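Home | About | Homes | Music Program | Get Involved | Board Minutes | Contact

BRERNDALE HOUSING AND ARTS PARTNERSHIP
Minutes of the Regular Meeting of the Board
Dec 22, 2019

Presiding: Kurniawati Kusuma, Chair
A quorum was present.

1. Call to Order and Approval of Minutes

The Chair called the meeting to order. The minutes of the previous meeting were approved with one correction: under Item 5, "lease" should read "license to occupy." The agenda was adopted as circulated.

2. Chiu Street Homes

The Construction Manager reported that the foundations for all 14 homes on Chiu Street have passed inspection. Framing is complete on four of them. The roofing contractor has asked to begin at the north end of the street instead of the south, so that delivery trucks do not block the bus stop. The Board had no objection.

The Manager noted that the side yards on the corner lots are narrower than shown on the original site plan. The surveyor has confirmed the correct line, and the fence on the east corner lot will be moved before the walkway is poured. The cost falls within the contingency already approved.

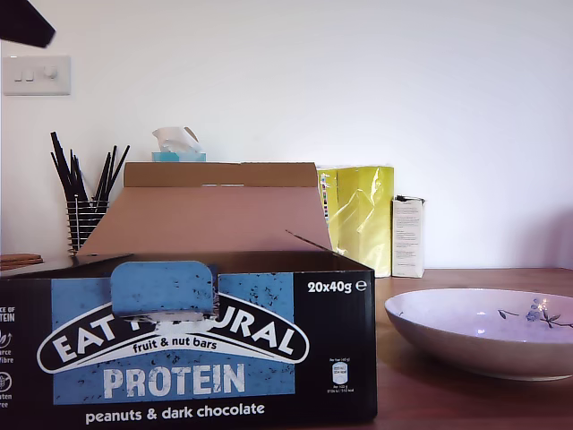
Members asked about sound insulation in the shared walls, a matter raised by several of the musicians on the waiting list. The Manager explained that the present drawings meet code but go no further. An upgraded wall assembly has been priced for the paired units only. After discussion, it was moved and seconded that the upgraded assembly be used in all paired units. The motion carried.

3. Applications and Family Selection

The Office received 308 inquiries during the fall intake, of which 100 became complete applications. Staff are now checking income records and references. Applicants whose files are missing a single document will be contacted by letter and given until the end of February to supply it.

A member asked whether part-time performers and music teachers are treated in the same way as full-time musicians. The Chair confirmed that the selection policy makes no distinction and that no applicant is required to work in music. The wording on the application form has caused confusion and will be revised. Staff will bring a draft to the next meeting.

4. Restska Benefit Concert

The Program Director presented the plan for the benefit concert at Restska Hall, to be held in February. The hall has agreed to waive its rental fee but will charge for security and cleaning. Four local groups have accepted invitations to perform, and the order of the program will be settled with the stage manager. 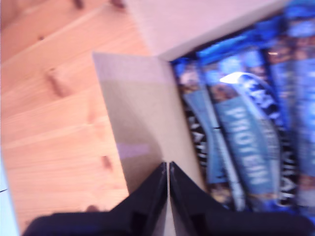
There was discussion of ticket prices. Some members favored a single price, while others preferred a lower price for students and for families already living in Partnership homes. It was moved and seconded that a reduced price be offered to both groups. The motion carried, with one member opposed.

The Program Director also asked that the Board settle the use of the proceeds before tickets go on sale, as the printed materials must state it. The Board agreed that proceeds will go to the Chiu Street building fund. The instrument loan program will continue to be paid for from general income.

5. Trunari Community Room

The architect's revised drawings for the Trunari Community Room were received. The small stage has been moved to the rear wall, and the storage closet is now wide enough for an upright piano. The loading door remains on the alley side. Neighbors have asked that amplified rehearsals end at an earlier hour than first proposed, and the Chair will meet with them before the schedule is posted. 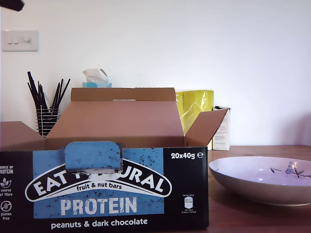 A member requested that the floor finish be reviewed, given that the room will be used for dance classes as well as rehearsals. The architect will be asked for two alternatives with prices. No vote was taken on this item.

6. Other Business

The insurance certificate for the tool trailer is due for renewal. The Office will obtain quotations.

The Chair reminded members that conflict of interest statements for the coming year must be signed and returned to the Office.

7. Adjournment

There being no further business, the meeting was adjourned. The next regular meeting will be held in February at the Partnership office.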